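Demonstration collection

Demonstration collection is the gathering of recorded examples from which a robot learns a task. At Morneo, each example of the bun-steaming task is one run with a two-armed robot.

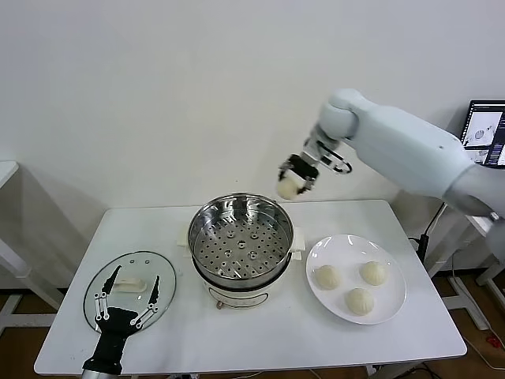 Recording

Buns go from the plate to the steamer one at a time. The Skenex set holds 214 runs. 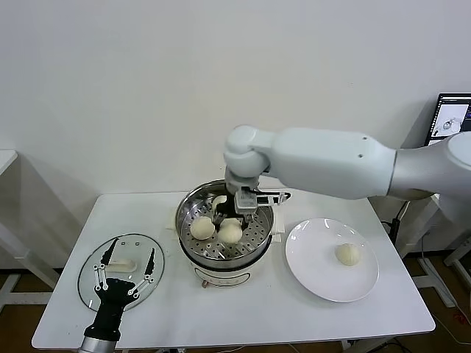

Fosico has argued that 200 runs are too few unless the starting positions vary.

Review

Runs are checked before training, and failed grasps are labeled. 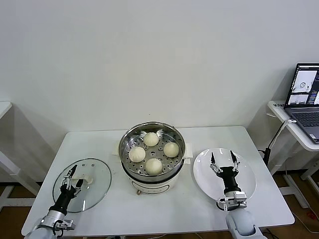 Strachan replied that failed runs should stay in the set, as they show the system how to recover.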